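Household Organization, Session 4: Sorting Small Things
Notes for the evening group – instructor Kwaku Bawa

Welcome back, everybody, and thank you for the lovely drawer stories last week (I'm still thinking about the one with the keys). Tonight we move on to small things, meaning anything you could lose in a coat pocket.

The main idea is sorting by use. Most of us sort by what a thing is, so all the batteries go together and all the string goes together, and that's fine until you need a battery, a screwdriver and a bit of tape to fix one clock. Try asking where you're standing when you want the thing, and put it near there – even if that means owning two pairs of scissors.

Our reading is the first chapter of Norbert Baláž's booklet. He sorted his late aunt's workroom, 2,392 items by his own tally, and ended up with 40 groups. He says himself that he'd make fewer now. Please read as far as the part on labels, and don't worry about his table of button sizes, I skip it every time.

A word on containers. Buy them last! Sort into piles on the table, live with the piles for a day or two, and then go looking for boxes to fit.

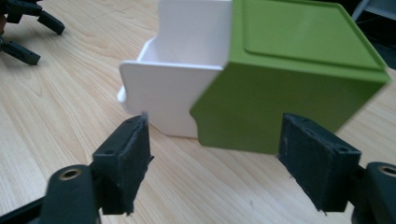 Fig. 1. Plastic storage containers, one white and one green, on a wooden tabletop.

For next time, pick one shelf and bring your list of groups, however messy it is.

Related notes
Session 3: Drawers
Session 5: Paper and Mail
Reading list for June

Last updated Sat 9 April
Contact the instructor | © Kwaku Bawa | Back to top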